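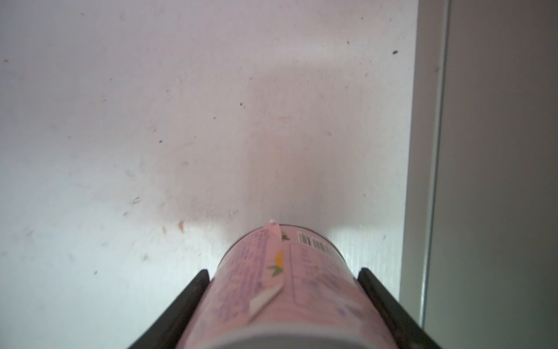 Last updated: February 12, 2021

I keep seeing recipes that swear a can of fruit pie filling and a box of cake mix will give you "bakery-style" bars. I have my doubts about anything with bakery-style in the title, but the one going around from the Stivberg site had 113 comments, nearly all raving, so I made it.

It was fine. Very sweet, gummy in the middle, and the 10 minutes of prep they promise doesn't count greasing the pan or hunting for the can opener.
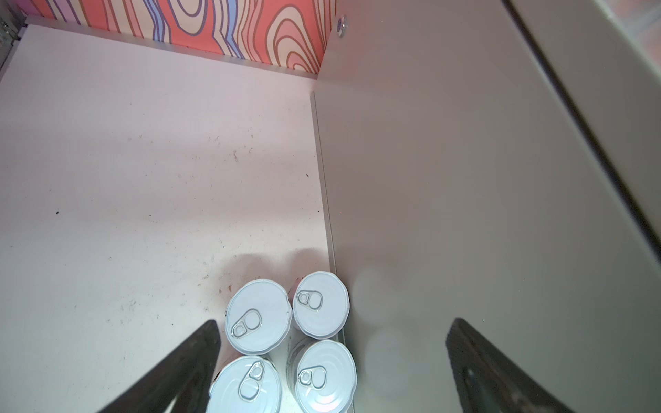
Loud wall, plain floor.

I used Lenz cherry filling the first time and Ristmont the second, and I couldn't taste any difference — my kids couldn't either. Half a can would have been plenty.
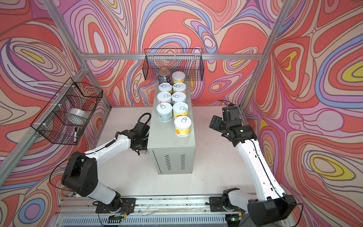
What I'd change

Bake it seven minutes longer than they say. Skip the glaze. And cut the squares small, even if the photo shows them the size of a paperback.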